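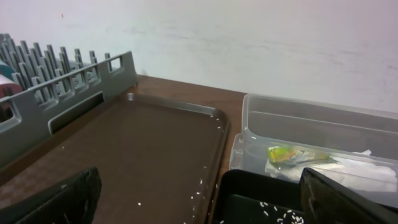
Week 4: Letting things dry – notes for the evening group

Kitchen Hygiene for Beginners, September intake
Posted by the course tutor, 7.30 pm

I promised I'd type these up for anyone who missed the session, and also for those of you who were there but were too busy arguing about tea towels to write anything down (you know who you are!).

Last time we did washing up itself, so hot water, detergent, and the order you do things in. I won't go over that again except to say glasses first, greasy pans last, and change the water when it looks like soup. This week was all about what happens after the bowl.

Air drying or tea towel?

My own view, which I gave at length, is that air drying wins nearly every time. A clean plate wiped with a grubby cloth is a grubby plate. Bacteria like damp and they like crumbs, and a tea towel that has hung on the oven door for a week has plenty of both. If plates stand upright with a bit of a gap between them, the water runs down and the air can get round. Stack them flat while they're wet and you trap a little puddle between each pair, and that's where the musty cupboard smell comes from.

That said, some things do want a cloth. Carbon steel knives and cast iron will rust if you leave them sitting about. Wooden spoons are happier wiped and then stood up in a jar. And if you've got hard water, as most of us on the Galanis estate have, glasses will spot unless you polish them. It's only limescale, it won't hurt you.

Looking after the rack

Racks get forgotten. I asked for a show of hands on who had washed theirs in the past month and I think we'll leave it there. Once a week, take everything off, scrub between the prongs with an old toothbrush, rinse it and let it dry somewhere else. If there's a drip tray, tip it out daily. Pink slime in the corners is a sign you've left it too long, and it comes off with washing-up liquid and some elbow work. For limescale use white vinegar and warm water, half and half, and never mix vinegar with bleach.

Tea towels and cloths

I get through 2 tea towels a day at home and I know that sounds like a lot. Keep one for hands and one for dishes, and don't let them swap jobs. Wash them at 60 and skip the fabric softener – it coats the cotton and then they just push the water about. Sponges I'm less fond of. Change them often, and wring them out properly every single time.

The Stoster hall kitchen

A few of you asked how it works when you're catering. The cupboards at Stoster hold 96 dinner plates and there's nowhere near enough room to drain them all, so you have to work in batches and put away as you go. With two people washing and drying it takes roughly an evening's worth of radio. I've put in a word for more drainer space when the refit comes round.

For next time

Have a look at your own sink area and jot down where the wet things go. Read pages 2 to 9 of the Vonutano booklet (the bit on chopping boards). Bring a pen, and your arguments about tea towels if you must.

Last updated: September

Kitchen Hygiene for Beginners, Nuvus Adult Learning, Room 905 | Contact the course office | © Nuvus Adult Learning | Back to top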